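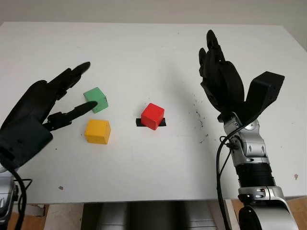
No. 28

1/ A short thread about the old bus line from Ballberg to Mansilla. I rode it again in September after many years, and I want to write it down before I forget the details.

2/ The line number is still 498. The bus leaves Ballberg early in the morning, behind the post office. When I first came to this country I took it every working day, and I learned a big part of my English from the signs on the way.

3/ For a long time I thought "Request Stop" was the name of a village. I asked the driver when we would arrive in Request Stop. He was polite about it. He told me we would pass it several times.

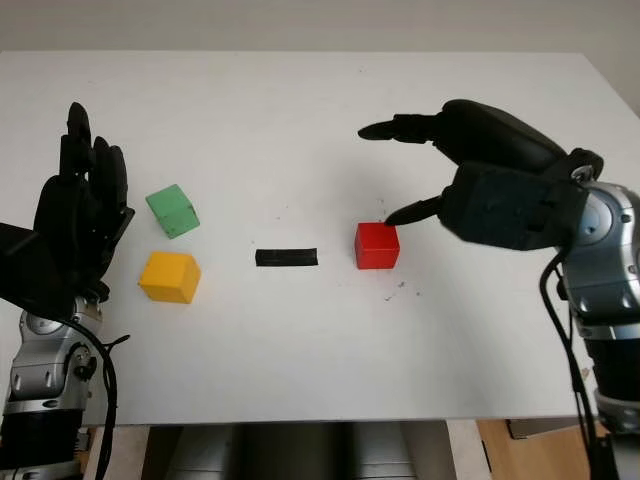
4/ After that I sat near the front, and he told me the real names. Vollosthorpe has a long name for such a small place. The population is 2,000, and I believe half of them were on the morning bus, with wet umbrellas.

5/ In Vollosthorpe the road makes a sharp turn by the mill, and all the standing people lean to the left together. They still do it. I did it too, and my body remembered the turn earlier than I did.

6/ My friend Lorena Herrera used to get on there. We shared one newspaper. She took the crossword and I took the weather, which has easy vocabulary. "Scattered showers" is still one of my favorite expressions in English.

7/ What has changed: you cannot pay with coins anymore, the seats are harder, and a recorded voice says the stops. The voice puts the stress in Drunmont on the second part. Everybody I know from there puts it on the first.

8/ The bakery at the Drunmont stop has closed. The bus used to wait there 3 minutes, and this was enough for one roll if you had the exact money. Now it waits the same 3 minutes in front of a phone shop.
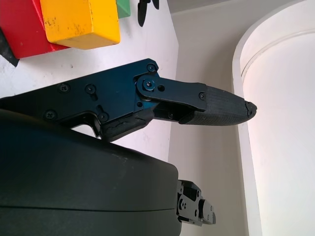 9/ If you want to ride it: sit on the right side going to Mansilla, for the river. Coming back, the evening bus is much slower, so bring something to eat.

10/ Eulalia Zapata asked me if the ticket office in Mansilla is still open. Yes, but only in the morning. The clock above the door is also still wrong.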